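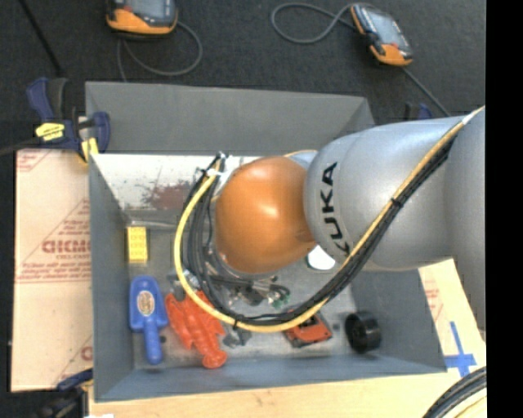

A yellow toy building brick in a gray bin, with a KUKA arm reaching in.

Sandhu Toy Library Opens Its Doors in Dronditz This May

DRONDITZ - Families who have run out of shelf space, and families who never had much to begin with, will soon have a new place to go on a rainy afternoon. The Sandhu Toy Library opens in May on the ground floor of the old Cirton building, with 2,000 toys, puzzles and games ready to be borrowed, taken home, played with and brought back again.

Membership is free for anyone living in Dronditz or neighboring Rulon. Each child may take home 2 toys at a time and keep them for 27 days, which we hope is long enough to finish even a very stubborn jigsaw puzzle (and we have several of those!).

"When my own children were small, we swapped toys with the family upstairs, and a secondhand train felt every bit as exciting as a new one," said Geeta Awasthi, director of the library. "I have wanted to do the same thing for a whole town ever since, and I can't wait to see what goes out the door first."

More than half of the collection came from local households, who have donated over 1,000 items since last fall. Building bricks are especially welcome, in any color and any quantity, along with board games that still have all their pieces.

The library will be open every Friday from 10 a.m. until 6 p.m., with a story corner for the little ones at 3 p.m. and tea for the grown-ups - please bring your own mug if you can. Donations may be dropped off at the side entrance during opening hours.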